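Cell notebook, Holska bench
June 10, 2018

Picking up from the last entry, where I said I would quit complaining about laundry and do the candy chore for a while. So: candy. For anyone flipping through this later, the chore is moving pieces between a round red tray and a divided insert in a dark square tray, two arms, no human hands past the front panel. It's the kind of job you give a bored kid before a family party, and the kid is done in a couple of minutes and has eaten two.

I spent the first hour on boring things. Re-seated the connector on the right arm, re-routed the cable on the left so it stays up and out of the way of the elbow, wiped the table. Loaded the new Prendeck config and then went back to the old one when I remembered that the new one has the soft stops turned off (must fix that before somebody else loads it!).

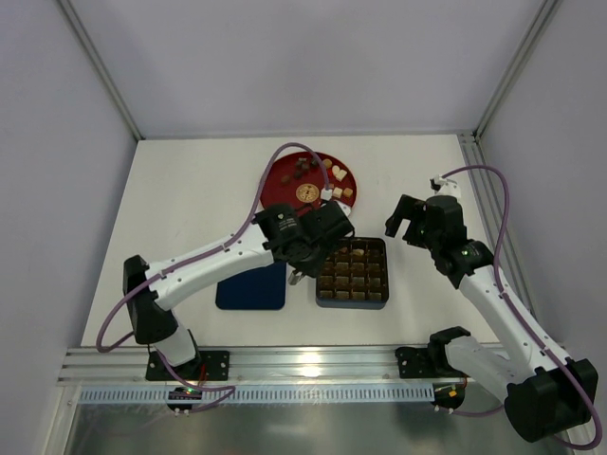 Can a machine put away a box of chocolates as well as a person can yet? One piece at a time, slowly, with somebody watching, and I wouldn't leave it alone with a box I planned to give to anyone.

Long version of that answer, for the folks at Ritemik who keep asking me when the thing can do "the kitchen." The reaching is fine. The arm goes where I tell it and it goes there again the next time, and I've stopped being impressed by that. What eats up the day is the last inch. A chocolate is slick on some faces and rough on others, and no two shapes in an assortment want to be held the same way. Squeeze too little and it slides out, squeeze too much and you've got a fingerprint in it, or whatever you call a fingerprint when it comes from a gripper pad. I ended up with the grip force at 28 percent of the scale. I have no theory behind 28, I just crept up on it and stopped.

Then there's the part about knowing where the slot is. People don't think about this at all, you just sort of drop the piece in the general direction of a hole and your fingertips sort out the rest. The arm has to know the angle of the insert pretty well before it starts, and if I bump the tray while loading (I always bump the tray) the angle is off and the piece ends up perched on a divider.

So the wrist view matters more to me than the overhead one now. I used to plan everything from the fixed camera and treat the wrist as a nice extra. Today I flipped that: rough approach from the fixed view, then a pause, then a fresh estimate of the cells from the wrist before going down. The pause costs time and it looks silly, like the arm forgot what it came for, but I'm keeping it.

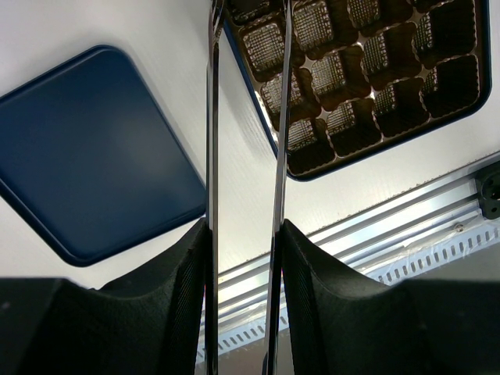

I also tried the pause at two heights. Up high it gets more of the grid at once and the angle estimate settles down nicely. Down low the fingers block too much of what I care about, and the estimate starts hopping from one cell to its neighbor. High it is, then. Han wrote up something like this back in December for the screw bins in the shop – wait, Han is the other cell's name for its planner, I should write that out so it doesn't read like a person. The Han planner notes from December, in the shared folder. Same problem with screw bins: repeated pockets all look alike, and if you lose your place you're off by one and perfectly confident.

Timing, since I'll want it later. A full pass was set to time out at 335 seconds and I'm leaving it there. I tried a limit of nearly six seconds per placement and that was too tight with the pause in, so I took the limit off and let the overall timeout do the work.

What I'd say about chores in general, after a few weeks of this: shop-floor work is closer than housework, and a big chunk of the reason is that in the shop you get to bolt the bin down. At home the bin is wherever somebody left it. I could probably make the candy chore look great with a fixture under the tray and pieces that are all the same cube. I don't want to do that yet. I'd learn something about fixtures and not much about chores. 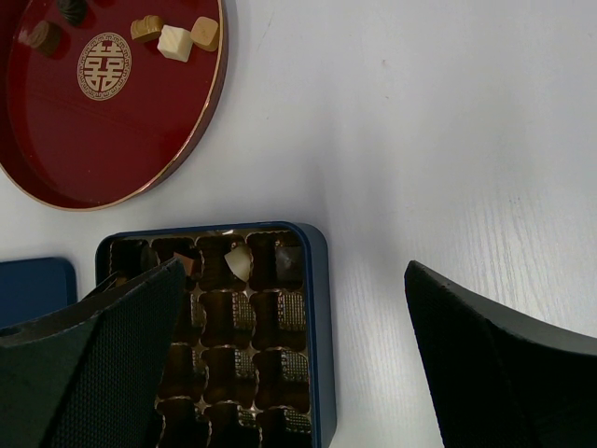

Wrist view, chocolates in the red tray and in the top row of the insert.

To do next:
Turn the soft stops back on in the new Prendeck config and rename it so I quit grabbing it by accident.
Log the grip force with each pick, by piece shape if I can stand the typing.
Try rotating the insert 45 degrees on purpose and see if the high pause still finds the cells.
Ask Holska purchasing for another box of chocolates, and hide it this time.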